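Filter runs twice on forwarded requests after upgrade

bmoser_inge
Aug 11, 2022
We moved an internal app from an old container to Budola 5 and our audit filter now writes two rows for some requests. The filter is mapped to /* and logs the URI, the user and a request number. The double rows only appear for URLs where the controller servlet forwards to a JSP. Plain servlets that write their own response produce one row.

Mapping in web.xml:

filter-name: auditFilter
url-pattern: /*
dispatcher: REQUEST
dispatcher: FORWARD

I inherited this file. Can I just drop the FORWARD line, or does something else depend on it?

costa_b
Drop it. If there is no dispatcher element at all, the default is REQUEST only. With FORWARD listed, the container is required to run the filter again on the forwarded dispatch. Your old container was probably the one misbehaving.

halima.m
I wouldn't drop it before checking who added it. We had a similar mapping because the error pages needed the same character encoding setup, and someone had put both jobs in one filter. Removing the line fixed the log and broke the accents on half the forms.

costa_b
Then that filter needs splitting. Encoding has to be set before the first getParameter() call anyway, so doing it on the forward is too late in most cases. And error pages come in under ERROR, a separate dispatcher type.

halima.m
Too late for request parameters, yes. Response encoding can still be set until the writer is obtained or the response is committed. I didn't say the design was good.

bmoser_inge
There is no encoding code in it. It does read a request attribute called grabner.view, which the controller sets right before the forward, and puts that in the second row. So the second row does have one value the first doesn't.

fitri_s
Then log after the chain instead of before it. Call chain.doFilter(request, response) first and read the attribute when it returns. Request attributes set by the servlet are still there at that point. One row, all values, REQUEST dispatch only. Put the logging in a finally block or you lose the row whenever the servlet throws.

costa_b
Agreed with fitri_s. One thing to watch: if any servlet calls startAsync(), doFilter returns before the work is done and your row is early. You need an AsyncListener for those.

hermine_marti
The other common approach is a marker attribute. On entry, check for "audit.done". If it is null, set it and log; otherwise pass straight through. It survives the forward because the same attributes are visible on both sides.

fitri_s
That works for suppressing the duplicate, but she would keep the first row, and the value she wants is in the second.

hermine_marti
Fair. You could check request.getDispatcherType() and log on FORWARD only, but then the plain servlets get no row. Logging after the chain is cleaner.

bmoser_inge
Tried the version with finally on the test server. I replayed 1000 requests from last April's access log and got 1000 rows, with the view name filled in wherever a JSP was involved. Before the change the same set gave me some 3019 rows, which is more than double, so a few of the JSPs must forward again.

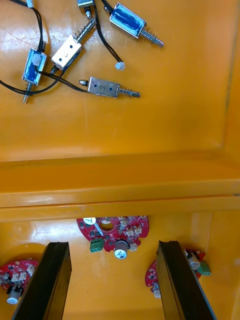
I went through the controllers afterwards and found a chain in the Sunine module: servlet to servlet to JSP, sometimes with another hop for the print layout. Every hop was a row. I'm leaving the chain alone for now, it works and the release is close.

halima.m
Check that each hop has a return after forward(). The call does not end the method, and anything below it still executes. With a long chain that gets you an IllegalStateException as soon as somebody adds a redirect at the bottom.

bmoser_inge
Two of them didn't. Fixed both. No async in this app as far as grep can tell.

costa_b
Check web.xml and the annotations for async-supported as well – the Jaton library registers its own servlet from a fragment and you won't find that in your source tree.

bmoser_inge
It does, with async-supported set to true. Adding the listener tomorrow.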